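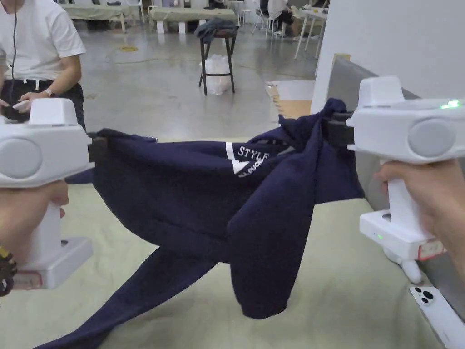
Hand-held gripper

A hand-held gripper is a robot's jaw with a handle on it, so that a person can do the job first and an arm can have a go later. I keep this page for the Penden wiki, and I've tried most of the ones we've had through the door, so do forgive the odd opinion (there are a few!).

Use

You hold one in each hand and work only through the jaws. Folding clothes is the usual test at Penden, and a thick fleece top is my favourite thing to hand a newcomer – it sags in the middle, the sleeves go where they like, and you find out very quickly how much you normally do with your fingertips. A good session for me is 40 folds, with a break at 24 when my wrists start grumbling.

Types

The Reltano pair has an upright handle under the head and a short, wide jaw. I like it for cloth, as it'll take a corner without much fuss. The older Flandton pair is lighter and has a longer jaw, lovely for cups and spoons, but thick seams slide out of it and I end up picking up the same sleeve three times over.

The Borkowska test

Named after the workshop where we first ran it, this is simply the same garment, the same table and 2 pairs of grippers, swapped every Friday. We now have nearly 2,000 folds logged. Reltano is ahead on jumpers and hoodies, Flandton on tea towels, and I still can't call it on shirts.

Known problems

Jaw pads wear smooth at the tips first. Handles suit big hands better than mine. Left and right units get mixed up when charging, so check before you start.

See also: Jaw pads; Wrist cameras; Folding tasks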